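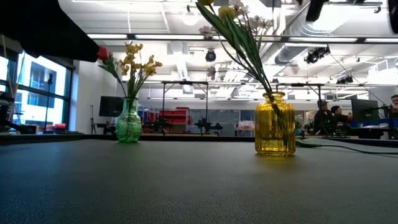 Yellow flowers in the short green vase, tulip buds and white blossom in the taller ribbed one.

Step 5: Filling narrow-necked vases

Rinse the glass and fill it to two thirds. Strip any leaves that would sit below the water line. Trim each stem at an angle and feed them in one at a time, tallest first. Keep cut daffodils apart from tulips for the first day, as their sap shortens the life of other flowers. Change the water every other day.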